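Crichton Residents' Newsletter
March

Changes to the Eighth-Floor Reading Lounge

The Housing Office wishes to inform residents that the first stage of work in the reading lounge has been completed and that the room is again open daily from 8 a.m. The lounge had been in partial use since the winter, when the heavy drapes were taken down for disposal.

The drapes have been replaced with sheer white curtains across the full width of the window. Residents who answered the autumn survey asked for more daylight in the room, and 577 responses were received in all. The new curtains may be drawn by hand from either end. Residents are asked not to tie or pin them back, as the fabric marks easily.

The carved sofa donated by the family of the late Edeltraud Wegener has been placed in front of the window. Its upholstery was cleaned by Prunum, a furniture workshop, at a cost of $1,742. This amount was paid from the furnishings fund, which had set aside $2,000 for the purpose. The balance will go toward reading lamps.

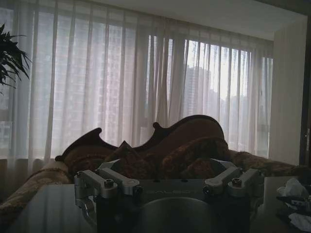 The carved sofa in front of the new sheer curtains in the reading lounge.

Cushions and throws are provided for general use and should remain in the lounge. Food is not permitted on or near the sofa. Covered drinks are allowed at the table – coasters will be supplied. Houseplants in the room are watered by staff every Tuesday, and residents need not water them at other times.

The second stage will cover the lamps and the repainting of the corridor outside. Flora Hepburn of the Housing Office is collecting comments on lamp styles and will have samples from two suppliers, Patach and Bellow, at the front desk until the end of the month.

Residents wishing to reserve the lounge for a group of eight or more should apply in writing to Nadine Kassab at least one week in advance.

Contact the Housing Office | © Crichton Residences. All rights reserved. | Back to top

This site uses cookies to improve your visit. By continuing to browse, you agree to our use of cookies. Accept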